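Section 9. Connecting an External Display to the Nyanda Reading Terminal

9.1 Before you begin

Confirm that the terminal has been mounted or placed on a level desk and that Section 8 (Power and Network) has been completed. The display must be within reach of the terminal's rear panel. Do not run any cable across a walkway, even for a short demonstration.

The following items are required:

Nyanda terminal with rear cover removed
Display with a free HDMI input
HDMI cable
Oltik cover key
Two cable clips from the accessory bag

Caution: Switch off the terminal at the wall before the rear cover is opened. The standby light may remain lit for up to 15 seconds.

9.2 Connecting the cable

1. Uncoil the full length of the cable on the desk and check both plugs for bent or dirty metal parts. A damaged cable must be set aside and labeled.

2. Turn the plug so that its wider side faces the same way as the wider side of the port marked DISPLAY 1. Push it in straight until it stops. Do not rock it from side to side.

3. Connect the other plug to the display. Note the name of the input used, as it will be needed in step 9.3.

4. Form any spare length into wide loops. Tight bends close to the plug place strain on the wires inside.

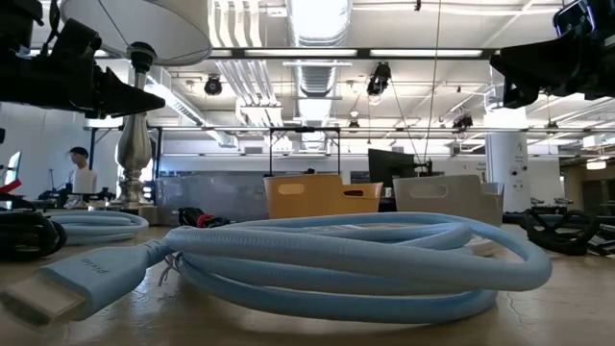 Obadia Kirui wrote after the first edition of this guide that his branch had lost a morning to step 3. Staff had used the second input on the display while the on-screen menu stayed on the first, and the terminal was reported as faulty. He asked that the input name be written on a label at the back of the display, and this is now the recommended practice at all sites.

5. Fix the cable to the desk with the two clips. Place the first clip a hand's width from the terminal, leaving enough slack for the plug to be removed without pulling.

6. Close the rear cover and turn the Oltik key a quarter turn to the right.

9.3 Setting the display

1. Switch on the display first, then the terminal.

2. Use the display's own menu to select the input noted earlier. The Skirkum start page should appear.

3. Sign in as a site manager and open Settings, then Display, then Second Screen.

4. Choose Mirror if readers and staff are to see the same page. Choose Extend if the catalog search is to stay on the terminal — this is the usual choice for reference desks.

5. Select Save. The screen may go dark briefly while the change is applied.

Note: Text on the second screen may look small. Set Text Size to Large before changing the resolution.

9.4 If no picture appears

Check that the display is not in sleep mode, and confirm the selected input again. If the message "No Signal" remains, switch off both units, disconnect the cable at both ends and repeat 9.2 from step 2. Error code 526 means that the terminal has found a display but cannot match its settings; select Reset Display in the Skirkum menu and sign in again.

Sites still using the Jodudau wall bracket must lower the bracket fully before the rear cover is opened. The cover cannot swing clear in the raised position, and forcing it will break the upper hinge.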